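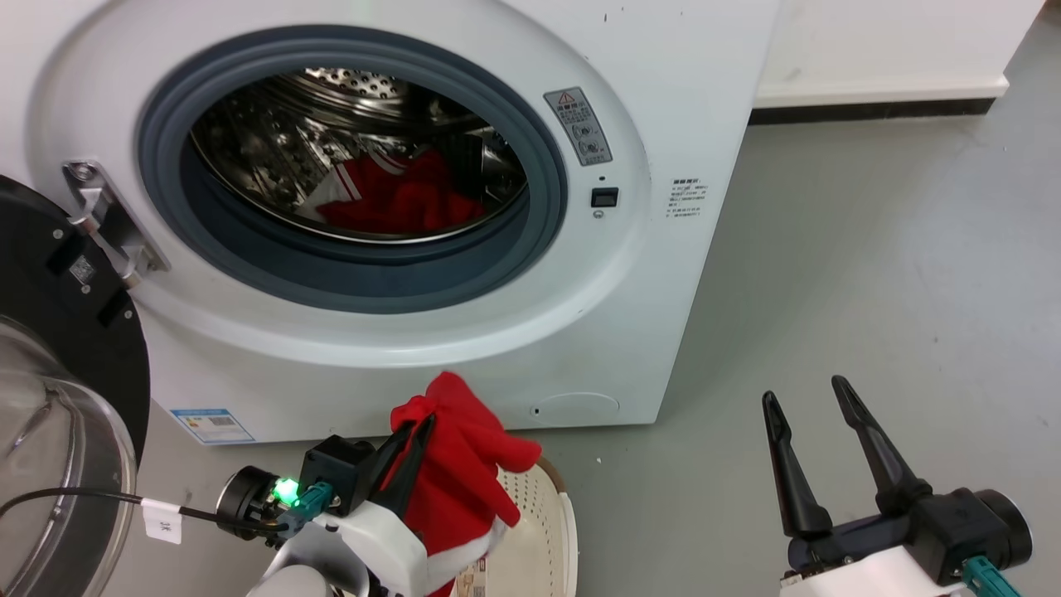 Laundry cell, left gripper holding the red item in front of the open washer, right gripper open.

2023-06-08
To: Oravec cell maintenance list
Subject: Re: left gripper camera dropouts

> The left camera drops out on the laundry cell when the arm
> goes down to the basket. Right side is fine. Do we swap the
> module or the cable? We have one spare Mivlow module left.

Neither yet. Check the teal connector first. Power the arm down, unplug it, look for lint on the contacts, and reseat it until it stops moving. Then check the slack in the black cable with the wrist at its lowest point. It should hang free of the door and the hinge – if it pulls tight there, move the clamp up one hole.

After that, run the basket cycle 200 times with logging on. Up to 4 lost images is within the limit in the Grilex setup sheet. Above that, replace the cable, keep the label from the old one, and rerun.

Fingers are due for cleaning at 2000 cycles. The counter read 1876 this morning, so do both in the same stop.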